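3.2 Surface appearance and perceived cleanliness

The second part of the survey asked whether the pattern of a kitchen or bathroom surface changes how clean people believe it is. Earlier interviews in Povanico suggested that tenants wipe plain light counters more often than patterned ones, even when both are used in the same way. We therefore prepared a set of 37 surfaces, some photographed and some rendered, and showed them to 500 households. Brown marble (Figure 2) was included as a patterned surface of darker tone. 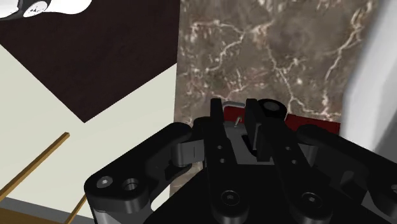

Figure 2. Brown marble next to a cream-coloured surface. Computer rendering. Credit: Nektarios Tsakiris.

Each household gave a score for cleanliness and then reported how many days had passed since the last wiping at home. The answers were collected until 1/13/18 and coded by two readers. Where the readers did not agree, the answer was removed.

Patterned surfaces received higher scores than plain ones in both districts, Cundix and Tinix. The difference was larger among tenants than among owners – a result that we did not expect. One possible reason is that tenants seldom choose their own counters and pay less attention to them. Okafor's scale, which we used without changes, does not separate dust from stains, and so the scores in this section should be read with care. We return to this problem in Section 4.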